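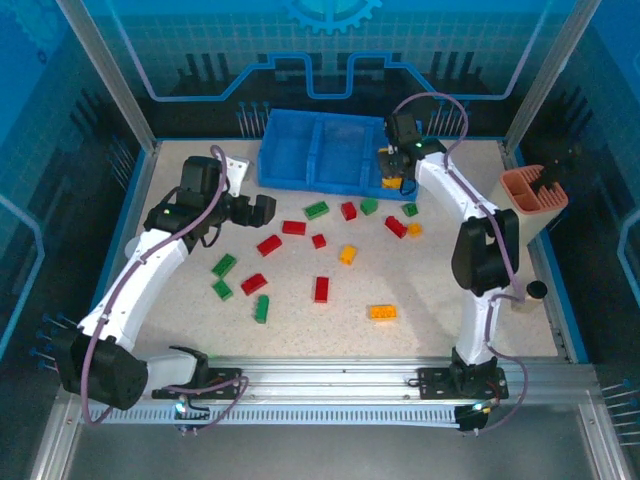

Slide 1. Two white arms on a rail, speckled work surface behind.

Positioning aids: what we bought, what we wore out, what we'd buy again
Notes for the imaging in-service, August 27, 2018

Say good morning. Mention the coffee is in the hall, and that it stays in the hall.

Slide 2. Start with the closet. In April we emptied the positioning closet and logged 245 foam pieces. A good third were wedges nobody would put under a relative. Pause for the laugh. If no laugh, move on, they are the ones who put them back in there.

Slide 3. Bare foam versus coated. Bare foam is cheap and light and soaks up whatever lands on it. Coated costs more and wipes down. We had both on the same shelf with the same label, so techs grabbed whichever was on top. Ask who has done this. Raise own hand.

Slide 4. The Privus 45-degree wedge. Nice firm edge, holds a lateral spine without creeping. The coating split at the corners on 4 of them. Once the skin is open, pull it. Tape is not a repair. I have seen the tape. Some of you have very neat tape.

Slide 5. Bulader head cradle. Patients like it, and it shows up on the image as a faint line if you get the seam in the beam. Turn it seam down. There is an arrow on the base now — I drew it, so it is not a very good arrow.

Slide 6. Sandbags. We have 13. Weigh them before you trust the number printed on the side. Two had leaked and were mostly optimism.

Slide 7. Cleaning. Wipe, leave it wet for the full contact time on the label, then let it dry before stacking. Stacked damp, the coated blocks stick together and you peel the finish off getting them apart. The Drorkatau blocks are the worst for it.

Slide 8. Money. Almost 2000 dollars to replace the bad pieces, quote from Pathak. Don't read the table aloud. People can read, and the font is small enough to discourage them.

Slide 9. Starting this week: coated pieces on the top two shelves, bare foam only with a cover on it, anything torn in the red bin. The red bin is not a shelf.

Questions. Someone will ask about the knee bolster. It is on back order.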